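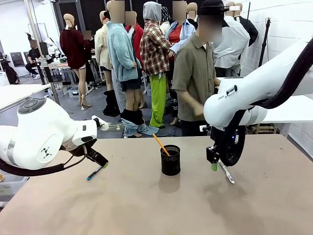
Two arms, one table, one pen cup. Easy job, you'd think. Then you ask who wrote down what the arms are allowed to do and the room goes a bit quiet.

I spent most of October going in and out of shared workrooms where bench-size robots sit next to everything else. Garment racks, packing tables, photo corners. The rule books for big factory cells run to hundreds of pages and assume a fence. A bench has no fence. So people write their own, usually late, usually after a near miss.

Best one I read comes from Trirelden, a small integrator that gives its bench rules away to anyone who asks. 2 pages, big type. It starts with the table and gets to the robot later, which annoyed me at first and then didn't.

## Clear the bench, then power up

Only what the task needs goes on the table. For a pen-sorting job that means pens, pencils, the holder. No coffee, no phone, no tape gun parked there "for a second." Cables get routed before the arms go live, with enough slack that a full reach doesn't pull anything tight. One shop I visited had skipped that line and was on its third cable.

Then a hand zone. Trirelden says 30 inches out from the table edge, marked on the floor. Zusska, which trains operators, wants the same distance but marked on the bench too, on the grounds that people watch thier hands and not their feet. I lean Zusska.

Shared rooms make it messier. People walk through and lean on things. Mannequins get dressed a few steps from a moving wrist. The Trirelden sheet treats anybody in reach of either arm as a reason to pause, full stop, whether or not they work on the robot. Operators grumble about this one the most. They lose minutes. They also, in the shops where I sat and watched, mostly do it.

## Pointy things

Pens seem harmless. A pen in a gripper is a small spike with a motor behind it. Standard practice now, or getting there:

- Tip down and away from the operator's side.
- Low carry. Keep it near the tabletop, no swinging it up at face height.
- One object per gripper. Both arms may hold at once, but they don't cross over the holder.
- Dropped it? Leave it lie untill the arms are parked.

The last one gets broken constantly. A pencil rolls, a hand shoots out. Zusska drills it by dropping things on purpose, 25 times a session, till trainees quit flinching.

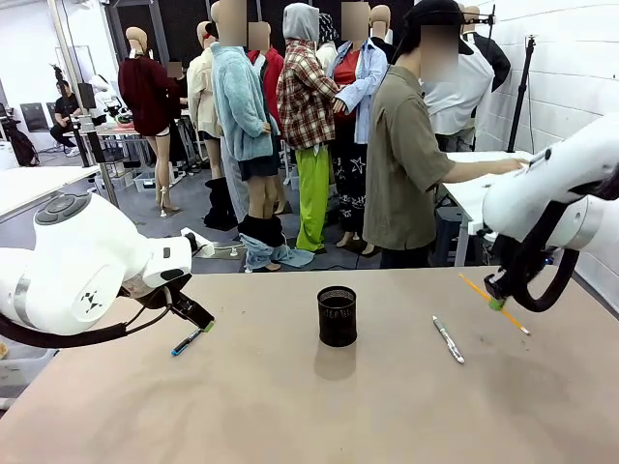 ## Who gets to stop it

Everybody. The Valcárcel guidelines are blunt here: any person in the room can hit stop and doesn't have to explain until after. Restart is another matter. One named operator per shift, and a 10 second look around first. Table, floor, people, cables. Out loud if the room's busy.

Drostent, a workroom operator with several sites, tried a looser version where whoever stopped it could restart it. Dropped it inside a month. Two people, two ideas of what "clear" meant.

Still missing from every sheet I read: what to do about visitors, and a decent word on night runs. Trirelden says a third page is coming. Wants it kept short, too.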